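Notebook, February, after lunch

Wenche and I spent the morning going back over the house rules for simulated runs, and I am very glad we did, even if my tea went cold twice. The Broltow room set has grown so much that we had all drifted into our own habits (me worst of all, I admit it).

What we agreed, so that I stop asking:

Log the head tilt at the start of every run. A tilted view is perfectly allowed, but write it down, or whoever reviews it will lose an hour wondering.
Speed cap stays at 100 mm/s near any furniture and 200 in open floor.
Keep the idle arm parked, and say in the log where it is parked.
Save every 15 minutes. Yes, even when it is going nicely!

Run 1,485 is open on my screen as I write, and I shall use it to try out the new log sheet before Quansah gets the shared copy.
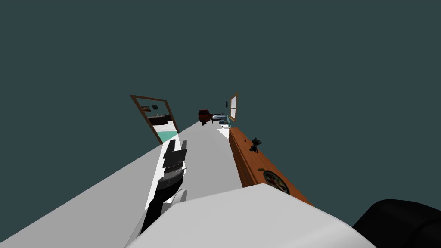 Run 1,485, tilted view. Gripper towards the far end, wooden counter on the right.

Still to settle with Wenche: whether the counter edge counts as furniture for the speed cap. I say yes, she wants to think it over. S. Tsegaye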